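Flevness hand-held gripper pair

The Flevness pair is a set of two hand-held grippers used to record table work for the training of robot arms. It is worked by a person, who supplies the strength, the judgment and the complaints. The pair was put together at Grallach by Zoia Hrynyshyn and Wayne Dhillon, and is known among its users mainly for the length of its checklist.

Setup

Each gripper carries a white marker cube near its base, which lets the software work out where the hand is. The cubes must be seated square and wiped with a dry cloth. A cube that has shifted still produces numbers, and the numbers look very convincing. Gion Rüegg once recorded 200 takes with a crooked left cube and defended them for most of a month.

The cables are run back along the forearms with enough slack for a full reach. The jaws are then closed on a plate rim, one gripper to each side, and checked for even pressure. 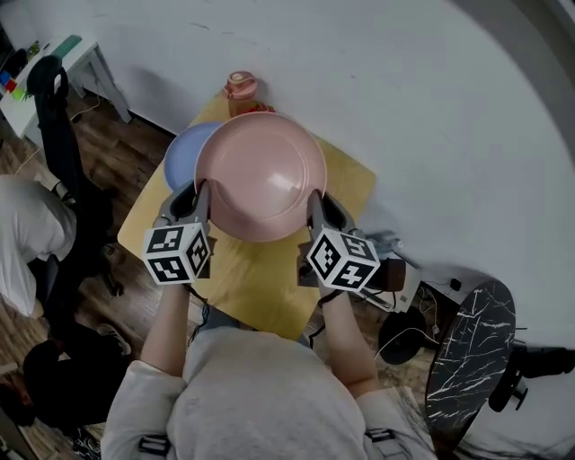

Bronivano, November

Plates remain the standard check at the Bronivano station, where a large pink one is held by its left and right edges. The wide rim gives the jaws something to bite on, and a gripper that closes late soon shows itself by letting its side sag.

Maintenance

Jaw fingers are inspected every 14 sessions and replaced at 2,000 closings, a figure chosen by Maëlle Lévesque and never explained. Cable plugs are reseated at the same time. Most reported faults are cured by this step, including several that had been blamed on the software.

Spare cubes are kept at Thibodeau, in a drawer labeled "misc."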